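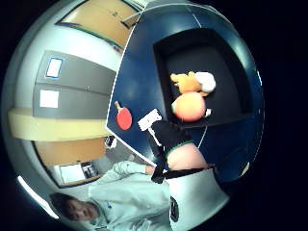

I've read the Tedow write-up twice now and I still don't buy the headline. It says 205 demonstrations were enough for the hand to learn picking, and 19 of the final tries failed. Out of how many? They don't say. And a plush toy and a smooth ball sharing one black tray is hardly clutter, is it. Try it with a full one.
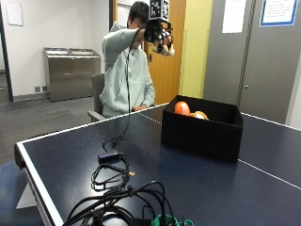

Kenance claimed much the same in March, with 500 demonstrations and a nicer chart. I'd want the failures listed by object before I believed either of them.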